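**Call for participants: help us find out why our gripper pads fail (and what happens when they do)**

Zindness, Kestgate workshop. Sessions run through June. Paid.

We're looking for 14 people with ordinary hands and a bit of patience to spend two sessions with us picking things up, putting them down, and telling us the moment something feels wrong. You don't need to know anything about robots. If you do, that's fine too, but the people who have taught us most so far were a florist and a man who fits carpets.

## What went wrong

In spring we had a fault that we didn't spot for far too long, and we'd like to be open about it as it's the whole reason for this call.

Our project, Iturra, teaches robot arms to do household and office jobs by watching people do them first. The people use hand-held grippers, one in each hand, which we call Nulars. Squeeze the handle and two padded fingers close. The arms have the same fingers and the same pads, so what works in your hand ought to work on the arm.

The pads wear. We knew that, and we had a rule: change them after 1,000 grips. What we hadn't understood is that a pad can go bad well before then, and go bad in a way a person simply works around. The top edge starts to fray, a corner chips, and the thing you're holding begins to creep. You feel it through the handle and tilt your wrist a few degrees to stop it, without ever deciding to. Our participants were so good at this that not one of them reported a problem!

The arm, of course, learned the tilt. With fresh pads fitted it went on tilting, and the grip that had been rescued by the wrist was now being spoiled by it. During an evening run one of the arms lifted a stoneware dish, turned it over further than it should have, and let go above the edge of the table. The dish landed outside the taped line, close to where Arben Petek was crouching to unplug a charger. He wasn't hurt. He was inside an area that we'd told everyone was safe to stand in, though, and we treated it as seriously as if he had been.

We stopped all arm work that night. Zixuan Cheng then went back through the recordings with a stack of old pads beside her, matching the wrist movement to the state of each pad, and found the same small tilt again and again. It was a lovely bit of detective work and a fairly uncomfortable meeting afterwards.

## What we've changed already

- The standing line around the arms has moved further out, and it's a physical barrier now where it used to be tape.
- Arms don't run while anyone is inside the barrier, for any reason, including chargers.
- Pads are looked at before every session by two people and the result is written down.
- Anything recorded on doubtful pads has been pulled from the training set until we can sort it properly.

What we still don't have is a good description of how a failing pad feels from the handle end, and that's where you come in.

## What you'd be doing

Each session lasts 90 minutes with a break in the middle (tea, decent biscuits, a chair). You'll come twice, with at least a few days between visits.

You'll stand at a table and do a set of small jobs with a gripper in each hand. Wiping and moving a whiteboard is one. Others include lids, folded cloths, a drawer, and a tray of awkward shapes that Arben has been collecting with far too much joy. Some jobs are at floor level, and we can skip those if kneeling isn't comfortable for you.

Between jobs we'll swap the pads. Some will be new, some part-worn, some in a state we'd normally throw away. You won't be told which you've got, and we'd ask you not to peek. Every time something slips, creeps, sticks or just feels odd, you say so out loud, in whatever words come to you. "Greasy", "like a loose tooth" and "it's thinking about it" have all been said in trial runs, and all three were useful.

Please don't try to do well. A dropped object is a good result for us, and a nearly dropped one is even better if you tell us about it. We've had enough of people being quietly clever on our behalf.

There'll be no moving robot arm in the room during your sessions. The only things that close are the fingers on the grippers, and they close when you squeeze.

## Who we're after

We'd like as wide a mix of hands as we can get: large, small, left-handed, stiff in the mornings, very strong, not strong at all. You should be 18 or over and able to stand for stretches of twenty minutes or so, with sitting in between. If you'd need to sit throughout, write to us anyway. The table height can be altered and Zixuan would be glad to have some seated sessions in the study.

Please tell us beforehand about:

- any injury to the hands, wrists or elbows in the past year
- sensitivity to rubber or adhesives (the pads shed a little as they wear)
- anything that makes repeated squeezing painful

None of these rules you out automatically. It helps us to choose the right jobs, and you can leave any of them blank and ring us instead.

We can't take people who've recorded for Iturra before, I'm afraid. You've got the tilt! We'd love to have you back for something else later in the year.

## Safety on the day

You'll get a short walk-through before you touch anything. The fingers can pinch, so we'll show you where not to put your other hand. Closed shoes, please — things will be dropped, that's rather the point — and sleeves that stay put at the wrist. We have spare coats and shoe covers in most sizes. Cables run from the handles, and one of us will be in the room the whole time keeping them clear of your feet.

You can stop at any moment. You can also stop *us*: if you see something you think is unsafe, say "hold" and everyone puts down what they've got. That applies to visitors on their first day exactly as it does to Arben, who has been held twice this month, both times correctly.

If a fault turns up in your session, we'll tell you what it was once we know. The people in our earlier recordings didn't hear from us for weeks, and several said they'd have liked to. Fair enough, and it won't happen again.

## Payment and practical bits

You'll be paid £96 for the two sessions, half after each, plus your bus or train fare. If you decide halfway through the first that it isn't for you, you still get that session's half.

We record the grippers' movement, the view of the table and your voice. We don't keep pictures of faces. You can ask for your recordings to be deleted up to the point where they're mixed in with everyone else's, and we'll tell you when that's coming.

The workshop is step-free from the car park side. Morning sessions start at 10 a.m. and afternoon ones at 2 p.m. There's a bike rack, and the café over the road does a very good cheese toastie if you're stuck between buses.

## How to join in

Write to Zixuan Cheng at the Kestgate workshop, or leave your name with the front desk, and say:

1. which hand you write with
2. whether mornings or afternoons suit you
3. what you do with your hands most days, for work or for fun

The third one doesn't need to be impressive. Knitting, lifting toddlers, typing and mending bikes are all things we'd like to hear about. We'll reply either way, and if the places have gone we'll ask whether you'd like to be on the list for the next round.

## The grippers and the table
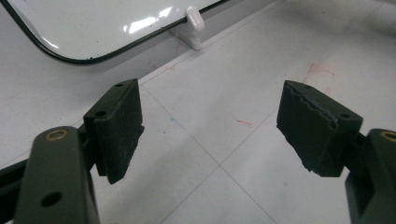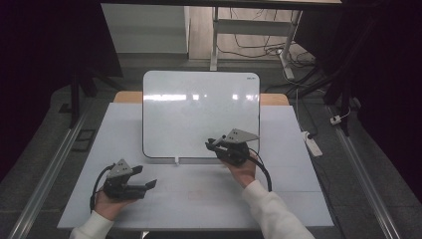

*First picture: gripper fingers open over the tiled floor, with the right-hand pad frayed along its top edge and chipped at a corner. Second picture: a gripper in each hand at the whiteboard.*

Questions about the barrier, the dropped dish or anything else on the safety side can go straight to Arben Petek at the same address. He's happy to talk it through before you sign up.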